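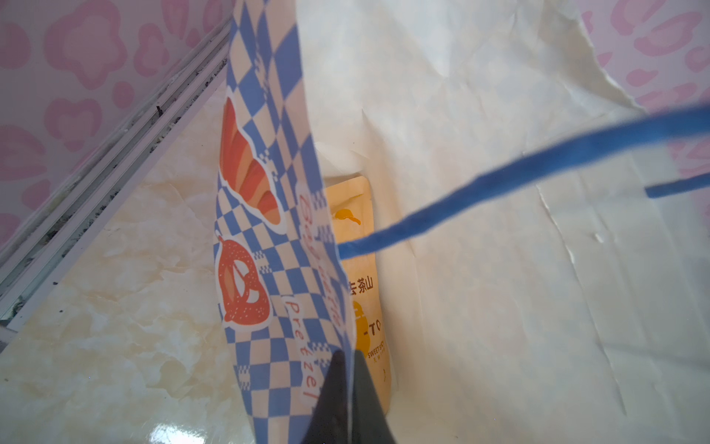

Mon 21 February

Pickup orders at Grisley are now packed by an arm for part of the day. I look after the packing procedure and the labels, so most of the change has landed on my desk. These are my notes after the first month.

The task, as we wrote it down, is narrow. An open paper carrier stands at the packing position. Items from one order go in, upright where possible, and the carrier is handed over with its handles free. A person does this without thinking. For the arm we had to write out each part of it, and the written version has become the standard for the people too. That was the first effect on the staff, and we hadn't planned it.

Before February there was no rule about which way up a pastry bag goes. Brynhildur Bach stood them along the side with the tall ones first. Oluf Zoëga laid them flat on top of whatever else was in the order. Both worked. The arm only does the first, so both of them now do the first, because an order started by the arm and finished by hand has to look the same as any other. Oluf has said more than once that he was faster the old way. I have the timings and he is right.

Soft packaging is the difficult part. A box has faces and a known width. A paper pastry bag has a fold somewhere near the top and a center of mass that depends on what the bakery put in it. A shiny pouch reflects the lamps and changes shape when held. Grip force is therefore set per item class, and the classes are maintained in a table. Our table started with 2 classes, paper and film, and that split has held up better than I expected. What it doesn't cover is a paper bag holding something fragile at the bottom. Those orders are flagged and go to a person.

Cord handles are the other problem. They fall across the opening, and the planner treats a cord as free space unless it has been told otherwise. Kolbrún Hafþórsson spent two afternoons on this and ended with a check before each approach: if something narrow crosses the opening, the arm waits and the light on the post goes amber. Someone then folds the handle outward and presses the button. It is a two-second job, but it has to be done by somebody standing close enough to do it, and that fixes one person to that end of the counter. In the old layout nobody was fixed anywhere.

We measured over 200 orders. Of those, 23 stopped for a person at least once. Management read this as a good result. From the counter it reads differently, as the stops don't come evenly. They bunch in the lunch period, when the mixed orders come in, and a worker who is interrupted while serving has to finish the sentence, walk over, clear the stop and walk back. Birthe Vestergaard asked for the stops to be logged against the clock as well as against the order number. We have done that since the second week and it is the more useful log.

The hours have not been cut. I am noting it because I was asked by almost everyone. What has changed is the content of the shift. There is less packing and more checking, and checking is harder to do well for four hours than packing is. Brynhildur told me that she used to know an order was complete from the weight of it in her hand. Now she compares a screen with the inside of a bag. We have moved the rotation down to one hour at the checking position. The error rate there fell after that, though the sample is small and I would not build anything on it.

Training is the part I would do differently. We gave everyone the same session, mostly on the stop button and the light codes. Nothing was said about when to overrule the arm. For the first week people let it finish placements they could see were going wrong, on the assumption that it knew something they didn't. Halldóra Þórarinsdóttir, who runs the Vurkdale counter, has asked to have her people trained before their unit is switched on, and wants overruling covered first. I have rewritten the session in that order.

Open items: the class table needs an owner who is not me, the amber light can't be seen from the coffee end, and the written procedure still says "bag" for both the carrier and the things that go in it. I will fix the last one this week.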